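Gestby Open Day: Pouch Handling Set

README, second attempt. The first was written on the train home and has been withdrawn by its author.

What you have downloaded

Recordings of people handling one yellow pouch of chicken bouillon with two hand-held grippers, made at the Gestby workshop during the open day in August. Visitors came on the Sunday. Most had expected a robot that danced. They got soup stock, and a surprising number stayed for it.

The programme called it "Robots in the Kitchen". The kitchen is a table with a white top. Myfanwy Probert wrote the programme and stands by every word.

How the demonstration ran

Each visitor got a short talk from Iraklis Sotiropoulos, then a gripper in each hand, then a go. The task card reads: take hold of the pouch with both grippers, lift it, put it down standing up. People who can thread a needle were beaten by this. Children were on the whole quicker than their parents and less gracious about it.

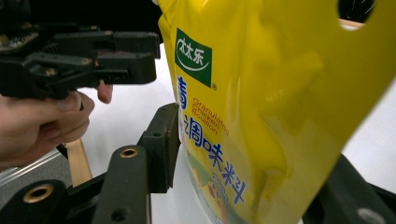 The trouble with a pouch is that it has opinions. A box stays the shape it was when you reached for it. A bag of granules sags towards whichever side you aren't holding, and the shiny plastic throws the light back in a different place each time it creases. Marina Stergiou picked it for those reasons and was told more than once that a tin would have been nicer for the public. The tin was used in the morning. It was very dull.

Folder layout

/left - left gripper camera
/right - right gripper camera
/head - head camera
/notes - Fotini's session notes, typed up, swearing removed
/misc - nothing you want

Sessions are numbered in the order they were saved. There are 24. Session 7 has no left gripper video because the cable came out and we were all looking at the cake. Session 2 is Lefteris Gkikas showing off and should not be used as a baseline for anything.
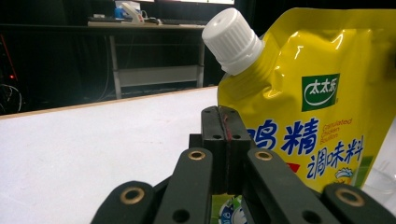
Photo: Gestby open day, Rernico workshop group. Free to reuse with credit.

Labels

Each session has a start mark, a grasp mark and a release mark, added by hand afterwards. "Grasp" means both grippers touching the pouch at once, however badly. If the pouch fell over after release, the session is tagged TOPPLE. If it fell over before anyone touched it, Fotini tagged it SULK, and we have left that in.

The printing on the pouch is mostly Chinese, with "Granulated Chicken Bouillon" in small English letters. If you mean to train anything that reads labels, bear in mind that it will see this one label a great deal and may come to believe it is the only word for food.
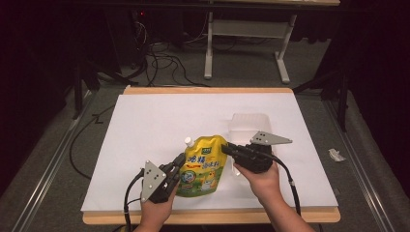 Two hands turned out to be harder than one in a way the visitors noticed before we explained it. The left squeezes, the right squeezes back, and the pouch goes wherever it likes. The better sessions have one hand doing very little. An elderly man from Margaritis, the bakery over the road, worked this out in a single try and then asked what time the robots were on.

Known problems

Glare. Plenty of it, see above.
Clocks. The head camera and the grippers drift apart in the longer sessions. Use the script in /notes, or line them up by eye.
Sound. Removed, as visitors had not agreed to it and some of the remarks were personal.
File names. Session folders start with 1852, which is a door code somebody typed into the wrong box. Changing it now would break the Stultis loader, so it stays.

Using it

Fine for teaching, tinkering and research. Please don't sell it. If you publish something, credit the Gestby open day and tell Marina, who keeps a list pinned by the kettle. Corrections to the labels are welcome and should go to Fotini. Complaints about the programme go to Myfanwy.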